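Visits > Supplier visits > Cindidthorpe, robot arms

We went to Cindidthorpe in January to look at small robot arms before we commit the equipment money. Yulan Feng and I travelled up together. Yulan runs our workshop and would be the person keeping any arm going, and I look after the budget. We had a list of questions from the two teams who want to use the equipment, and a figure in our heads that we were not going to tell the sales side until the afternoon.

The site belongs to Bramico. They build one arm of their own, the Pevmont, and they also set up and support arms from other makers. The building is on the edge of the town, a single-storey unit with a reception at the front, a parts store behind it and the demonstration rooms along one side. Parking is easy. If you come by train there is a bus, but we waited a long time for it and took a taxi back.

We were signed in and given a short talk about where to stand. After that it was mostly walking and asking. There were fewer slides than I had feared.

The parts store

We asked to see this first. At the last supplier we visited, the stock of spares turned out to be a shelf in another country, and we lost most of a term waiting for a joint motor. At Cindidthorpe the store is a proper room. Grippers, finger pads, wrist cables, power supplies and control boxes are all in labelled bins. Yulan asked which part goes out of the door most often. The answer was finger pads, followed by cables. The storeman said cables fail where people have routed them badly, and that he can usually tell from the damage how the arm was mounted.

He gave us a list of what he would keep on our own shelf for the first year: two sets of finger pads, one wrist cable, one spare emergency stop and a bag of cable ties. The ties were not a joke. We had put nothing in the draft budget for spares, so this will need a line of its own.

Delivery on stocked parts is next day if the order is in by 3 pm. A replacement arm is a different matter. They hold a small number for loan, and support customers come first in the queue. I asked whether a loan arm would be the same model and was told "normally". I have written to ask for that to be put more firmly.

The long-run room

Next door is a room where arms are left going for long periods to find out what wears. One Pevmont had a card taped beside it with 514 written on it, the number of hours since its last service. Our users would take most of a year to reach that. The engineer looking after the room was open about what goes wrong. Gripper fingers drift out of line if they are knocked, and people do knock them, usually by driving the arm into the table on the first morning. He recommended a thin sheet of something soft under the working area for new users. We do not do this now.

Noise was lower than I had expected. We could talk at a normal level with several arms going. This matters for us, as the room we have in mind shares a wall with an office.

Yulan spent a good while on the mounting plates. Our existing benches are light, and an arm that speeds up and stops will shake them. Bramico's view is that a light bench is fine for slow work with small objects if it is fixed to the wall or weighted at the bottom, and that anything faster wants a proper frame. They sell frames. They also gave us the drawing for free and said a local metal shop could make one, which I thought was fair of them.

Software and training

The part I understood least, so this is mostly Yulan's account. The Pevmont comes with its own control program, and there is a separate package called Ambaye for recording a person guiding the arm through a job and playing it back or learning from it. Ambaye is charged by the seat, each year. It will run with arms from other makers, but not all of them, and we came away with the list of those it supports.

Yulan tried it and had the basic moves inside the hour. Saving and naming the recordings was clumsy. If two people use the same login their work gets mixed up in one folder, and we would certainly have two people using the same login unless we buy enough seats. We think four seats is right for us. The quotation we had been sent in the autumn had one.

Training is a day on their site or two half days on ours. We would ask for the half days. More of our people could come, and they would be working with our own benches and our own sockets.

Table-top work

After lunch (sandwiches, perfectly good) we went to the demonstration rooms. This was the part our users had asked us to report on in most detail. They want to know what sort of objects a low-cost arm can manage, and whether they need to buy special test pieces.

On the second point we can save some money. The demonstrations we looked at used light, cheap things from a toy shop, and the staff said they replace them when they get scuffed. The draft budget has 600 pounds in it for a set of machined test blocks. I now think we should take that out and allow 200 for toys, tubs and household bits, with something left over for replacements.
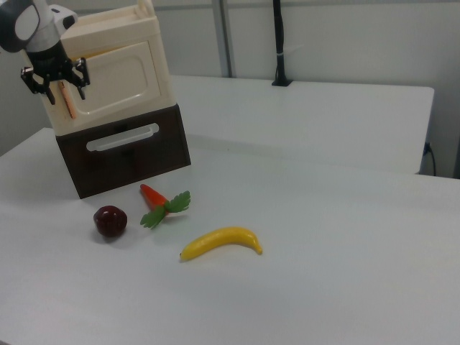 Two-fingered gripper at the storage unit, with the toy plum, carrot and banana on the table.

The two-part unit is a useful sort of thing to buy. It gives you a hinged door on the top section and a drawer with a pull handle on the bottom, so one item covers two kinds of opening job. Our users had asked for a door rig and a drawer rig as separate items, each made to order. I would like them to look at this before we get anything made.

Yulan's notes on the gripper are worth passing on. With two fingers, the shape of the object matters more than its weight at this size. Round, glossy things can roll or slip if the fingers close off centre. Long things such as the banana give more to hold, but you have to come at them from the right direction. Thin sticks need the pads to meet cleanly. Bramico offer softer pads as an extra and we would take a set. They also offer a suction head, which I would leave for now.

We also took note of the table layout. A plain white top makes it easy to see small things and easy to see when it needs wiping. A second table behind the working one, with a pole clamped to it, is a simple way to get a fixing point without drilling the bench you are using. We had priced a full overhead frame. A clamp and pole on a spare table would cost a fraction of that, and we own the spare table already. Cables running down to the floor will need covers in our room, where people walk behind the benches. I have added those too.

Prices

I will send the figures round separately once the revised quotation arrives, but in general terms: the arm itself is a smaller share of the cost than we had assumed. By the time you add seats for the software, spares, a bench that does not move, the emergency stop wiring and training, the arm comes to a little over half. Our first draft had it at nearly all of the total. That draft should not be used any more.

Support is a yearly charge and is cheaper if taken for three years at the start. I am in two minds. Three years fits how long we normally keep equipment, but it puts the money in the first year, and we are short in the first year. Bramico said they could invoice it yearly at the three-year rate if we signed for the whole period. We need that in writing as well.

They do sell returned demonstration arms at up to 30 per cent off, with a shorter warranty. None were available when we visited. Yulan would be happy with one of these as a second arm, for spares and for practice, but not as the main one.

What we still need to find out

Whether the room's floor sockets are on the same circuit as the office next door – Yulan is checking.

Whether the loan arm would be the same model as ours.

How many of our own people would use it in a normal week. The two teams gave us very different answers, and the number of Ambaye seats depends on it.

Whether we can visit someone who has had a Pevmont for more than a year. Bramico gave us two contacts and I have written to both.

We left at half past four with a bag of brochures, the frame drawing and a sample set of the softer finger pads, which are in the top drawer in the workshop if anyone wants to see them. Please put them back in the bag afterwards, as they have to be returned with the order form.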